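Luvlow Garment Steamer, Upright Model: Two Months of Shirts

I bought the Luvlow upright steamer in October to replace an iron and a board that took up most of a closet. It was delivered in one box, with a water tank, a pole in two sections, a hose, a hand piece, and a fabric brush. There is a paper manual in very small type. I paid full price and have no connection to the company.

My household is two adults, and between us there are 12 shirts to do in a normal week, plus the odd dress or pair of linen pants. Everything below is based on that kind of use. Someone who wears mostly knits would get less out of it.

Setup

The pole sections snap together and the base takes them with a quarter turn. The hose connection is the only part that needed a second try. It has a rubber ring that has to be seated flat before the collar goes on, and the manual shows this in one drawing that is hard to read. Once it was on correctly it did not drip.

The base has four small wheels. They roll well on tile and badly on carpet. On my bedroom rug I pick the whole thing up, which is fine with an empty tank and annoying with a full one.

Heat and steam

Mine is ready 45 seconds after I switch it on. There are three steam settings. Low is enough for polyester and thin cotton. Medium handles most dress shirts. High is for linen, and it wets the fabric a little, so I leave linen hanging for a while before I put it away.

A full tank lasts me 8 shirts on medium. After that the steam gets weak and spits, and it is better to stop and refill before that point. The tank lifts off with one hand and fits under a bathroom faucet.

Collars and cuffs are the weak spot, as with every steamer I have tried. You can get a collar smooth, but not crisp. For a job interview I would still use an iron. Button plackets come out well if you fasten the top button and pull down gently on the hem while you steam.

Hangers

The Luvlow has a fold-out hanger built into the top of the pole. It is plastic, with narrow arms, and heavier jackets slide off one side. I stopped using it after the first week and now hook my own hangers over the bar. 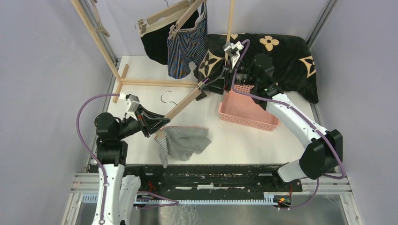 Vol. 12, No. 2

For pants, a clamp hanger makes a real difference. Hang them by the cuffs so the waistband pulls the legs straight, and the creases drop out with one pass on each side. The clips supplied with the steamer do the same job on paper, but they are weak and leave small marks on wool. I would leave them in the box. Skirts with a lining are best done inside out first, then turned and touched up.

Check the size of the hook before you buy hangers for this. The bar on the Luvlow is thick, and a small hook sits on top of it and tips forward when you press with the brush.

Compared with the Urnside

My neighbor Ye-rin Na let me use her Urnside for a weekend. It heats more slowly and the hose is stiffer, but the pole does not wobble at full height and the built-in hanger is wide enough for a coat. The Luvlow pole sways when I steam anything long. It has not tipped over, though I keep a foot on the base with heavy curtains.

The Urnside tank is also easier to clean. The Luvlow has a narrow opening, and in a hard water area you will need to descale it. I do it with white vinegar and water, then two rinses -- one is not enough to get rid of the smell.

Should you buy it?

For shirts, dresses, and pants that only need to look neat, yes. It is quicker than getting a board out, and it stores in a corner. If you steam coats or drapes often, pay more for something with a sturdier pole. Plan on using your own hangers either way.

Good: fast heat, easy refill, light when empty
Bad: shaky pole, poor built-in hanger, narrow tank opening

Comments

Bogdan Crăciun
Same problem with the rubber ring. A bit of water on it helps it slide flat.

Montserrat Ortuño
Does the hose reach the bottom of a long dress? I'm short and keep the pole low.

Traian Tănase
@Montserrat yes, with the pole one notch down from the top. Lower than that and the hose kinks and gurgles.

Emanuel Onu
Went with the Urnside after reading this. Heavy, but no complaints so far.

Contact | Copyright Preda Home Reviews | Back to top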